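How do you store toy building blocks without losing your mind?

Posted by Gudrun Diekmann

Hi all! My two kids (four and seven) have taken over the dining room with their blocks. We started with one box of 50 and then my sister handed down her whole collection, so now I'm stepping on them at 6 a.m. on my way to the coffee maker. I'd like one spot for them that doesn't look like a daycare. Are baskets any good, or do the little pieces get stuck? 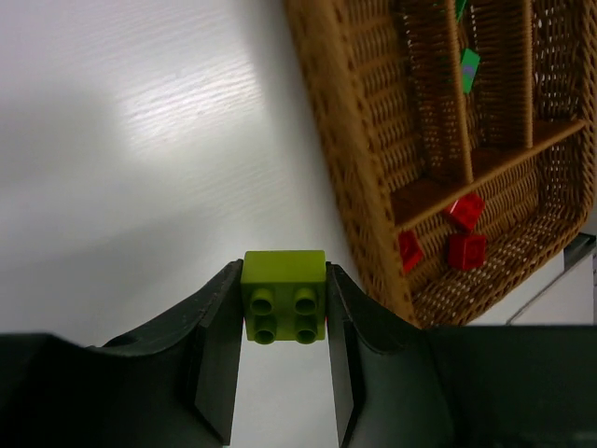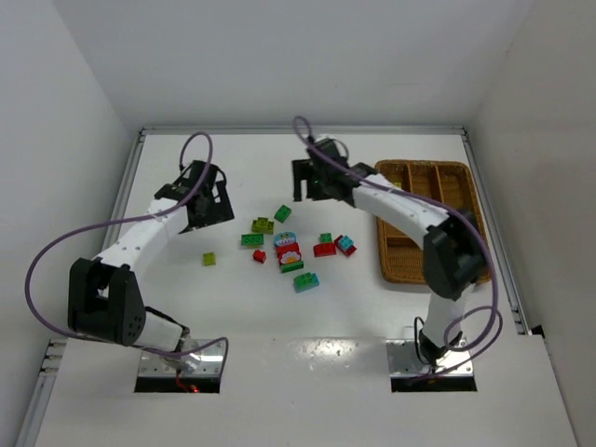 Green block and wicker basket in the first one, the wider view of the white table in the second.

I don't want to spend a fortune, and we rent, so no shelves screwed into the wall please!

Brodie Ngata

We've done baskets for years and I like them, with one catch: small pieces work their way into the weave. I lined ours with an old pillowcase, pulled the open end over the rim and tied it with string. When the kids are done I lift the whole thing out and shake the crumbs off outside (there are always crumbs). Skip sorting by color. I tried it with 262 pieces one rainy June and it lasted until lunch.

Rahel Moser

Bins with lids. Done.

Anel Engelbrecht

I'm with Brodie on the lining, but I'd go shallow. In a deep basket they dump everything out to find one piece, every single time. Ours is a flat under-bed box on wheels, $24 at a yard sale with a puzzle thrown in, and it rolls right under the couch. Measure your couch first though, I had to take mine back out and saw the wheels off!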